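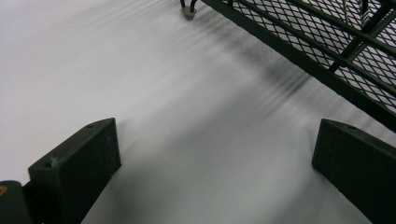 Moving Day

The Fluvdale region went dark at ten past four and Despina Krasniqi was eating soup.

She put the spoon down. Phone. Two missed calls from Alois, then a third coming in while she looked at it.

"Is it us or them?"

"Them," he said. "I think them. Aigner's status page is green but it's always green."

"How many customers?"

"3000. Give or take none, that's the whole lot. We never moved anyone to the second region, did we."

She didn't answer. They had a plan for the second region. September, it said, in the plan.

Laptop open. VPN wouldn't connect, then would. Dashboards blank, every one – the dashboards lived in Fluvdale too. Of course they did. She'd signed that off herself, the week Olari landed its first bank and everyone went home early.

"Alois. Where are the backups?"

"Demetti."

"I thought we'd left Demetti."

"We stopped paying for the big tier. The nightly copy still goes there. I never switched it off." A pause, keys. "I meant to."

Alois Lanz had been with Olari since it was a desk and a kettle. He didn't like clouds. He said it most mornings, somebody else's shed, somebody else's padlock. People had stopped hearing it.

She rang Aigner. Hold music, a sort of pan pipe thing. A young man came on and read her a paragraph. Engineers were aware. Engineers were working. She asked was it power or network and he read her the paragraph agian.

"Have you got a time?"

"I haven't been given a time."

"Have you got a guess?"

"I'm not allowed a guess," he said, quite kindly, and she believed him.

Twenty past five. The bank rang. She let it go, then rang back and took it standing up in the hall with her coat on, no idea why the coat.

"We're restoring to another provider," she told them. Which wasn't true yet. She'd said it and now it had to be.

"Do it," she said to Alois.

"It's last night's data. They'll lose today."

"They've lost today."

"If Aigner comes back in 20 minutes we'll have two copies of the truth and I'll be stitching them together till Christmas."

"Do it anyway."

She heard him breathe out. Then typing, fast, the old heavy keyboard he carried from job to job. Machines coming up one at a time. He read out the names as they answered and she wrote them on the back of the gas bill. The database took longest. It sat at ninety-one percent and she went and washed the soup bowl, dried it, put it away, came back. Ninety-one.

Ninety-four.

"Moving the name records over," he said. "Last chance."

She looked at Aigner's page. Green. All green, a whole column of little ticks.

"Go."

The first login came through at six minutes to seven. Somebody in accounts somewhere, wanting an invoice. Then a few more, then to many to follow.

"Despina," Alois said. "Fluvdale's back up."

"Since when?"

"Just now. Just this second."

She sat down. Still in the coat.

"Right," she said. "Turn it off at their end. Before anybody writes to it."

He was already typing.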